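Power strip

A power strip (also extension block or multi-socket) is a row of electrical sockets in one long housing, connected to the wall by a flexible cable. It allows several devices to be used from one wall socket. Power strips are common in homes, offices and workshops.

Construction

The housing is usually made of plastic, and white and black are the most frequent colours. Inside run metal bars which join all the sockets. Many models have a switch, and some have a fuse or a protection against high voltage. A household type with 6 sockets may have a housing 54 cm long.

Use and storage

The total load must stay below the value printed on the housing. A small heater of 700 watts can already take a large part of it on weaker models. One strip should not be plugged into another. For storage the cable is wound in wide loops, and sharp bends of 90 degrees near the plug are avoided.

On a work table the strip is often laid along the rear side, so that the middle stays free.

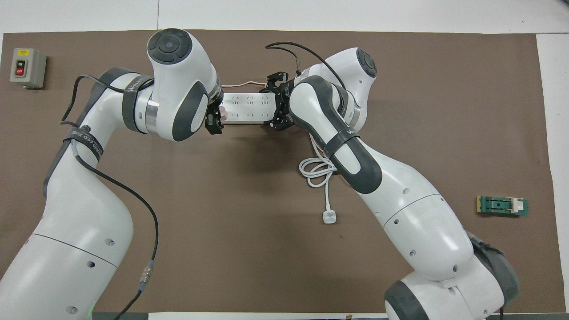
Ochoa, on the discussion page of this article, objects that a strip at the rear is hard to switch off quickly, and would prefer it at the side, near the hand. Both positions are in use.

See also: Extension cable, Plug, Fuse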